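Brush evenings return to Grenport

19/06/2020 – The calligraphy evenings at the Louro reading room in Grenport will start again next month, after a pause since May. Teresa Vieira, who leads the course, has prepared the brushes and a carved rack with a dragon head for the first lesson.
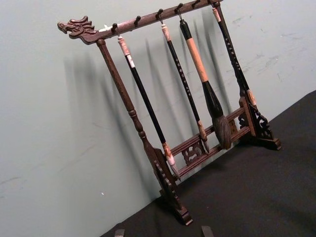 Places are limited to four for each evening, so people from Wovbridge are asked to book early. Paper and ink are included in the price. "Beginners hold the brush too hard, and it is normal," says Ms Vieira. Győző Csizmadia will again teach the second group – the one for those who already know the basic strokes. Bookings are taken at the desk.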